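Picture box

A picture box is a small lidded or sleeved container, usually of card, whose outer face carries a reproduction of a painting, print or photograph. The term covers boxes sold with goods inside, such as playing cards, puzzles, notelets, matches or sweets, and boxes sold empty for keeping small things in. 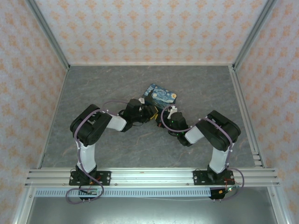 Picture boxes grew out of the plain stationer's carton, which was often covered with a paper label. Once colour printing became cheap, the label spread to fill the whole lid, and makers began to choose subjects that would sell the box as much as its contents. Landscapes, flowers and well-known paintings have been the most common choices. Van Gogh's "The Starry Night", painted in June 1889, is a frequent one, seen on small rectangular boxes as well as on tins, mugs and calendars. Its swirling sky can lose a strip along one side without much harm, so it suits many shapes of lid. Portraits are harder to fit and are more often placed inside a plain border.

Construction

Most card picture boxes are one of three types. The tuck-end box is cut from a single sheet, folded and glued along one seam, with a flap at each end. The lift-off box has a separate base and lid, generally made from thick board with printed paper wrapped round it. The slide box has an inner tray and an open-ended sleeve, as in a matchbox.

The picture on a wrapped lid is printed larger than the face and the surplus is turned over the sides. Printers call this the turn-in. If the paper is laid slightly out of true, the fault shows most at the corners, where the image should carry on from the top to the side. On tuck-end boxes the picture is printed flat before cutting, and wear tends to start at the folds, where the ink cracks and the white of the card comes through.

Finishes include gloss varnish, matt film and a linen-effect embossing meant to suggest canvas. Gloss gives stronger blues and yellows but marks easily with fingerprints.

The Tarklow boxes

The firm of Tarklow produced a series of 64 painting boxes, all to the same size, for sale in museum and gallery shops. The designs were chosen by Poonam Jaiswal and the lids were wrapped by hand at the Mathur works. The first run was 1,000 of each design. Later boxes, made under the Skellby name, have a thinner board and a paler print, and the title of the painting was moved from the base to the inside of the lid.

Collecting and care

Collectors usually sort picture boxes by maker, by painter or by original contents. Girish Chauhan's handlist of the Tarklow series, revised by Tarun Shakya, is the one most often cited - it gives the lid colours in some detail but leaves out the sleeves. A box with its paper insert is worth more than one without, and repairs with clear tape lower the price sharply.

Boxes should be kept out of direct sunlight, as reds and yellows fade first in many cheaper inks. They should be stored flat, not stacked more than 5 high, and dusted with a soft dry brush. Damp cloths lift the varnish. Empty boxes are sometimes padded with acid-free tissue to hold their shape.

See also: Biscuit tin; Chocolate box art; Matchbox label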